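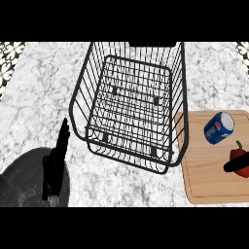
Simulation notes: the wire basket fault

The two-arm kitchen task set was withdrawn from the nightly run in November after a contact fault was traced to the wire basket model. It is now back in service with one restriction, described at the end of this item.

The fault showed up as a false success. In the pick-and-place task, the right arm takes the pepper from the cutting board and releases it over the basket. In 97 of 1,000 episodes, the pepper passed through the wire floor and came to rest on the counter underneath. The scoring check tested only whether the object's centre was inside the basket's outline and below the rim, so every one of these was logged as a completed placement.

Helju Mets found the cause while reviewing contact logs from the Haseva build. The collision mesh for the basket floor had been exported as separate thin wires with no backing surface. At the normal physics step, a falling object could cross a wire between two updates without a contact being recorded. The visual mesh was correct, and the rendered frames gave no warning until the final resting height was plotted.

Two changes have been made. The floor now has a solid collision plate at wire height, hidden from the renderer. The scoring check also requires contact between the object and the plate for 100 consecutive steps after release. A rerun of 300 episodes on the Priedītis server recorded no pass-through.

The side walls still use the old wire mesh. A gripper finger pushed hard against a wall can become wedged between wires, and the joint torque then climbs to its limit. Until the walls are rebuilt, do not use basket lifting or dragging episodes for training. Placement results logged before the fix should be rescored with the new check.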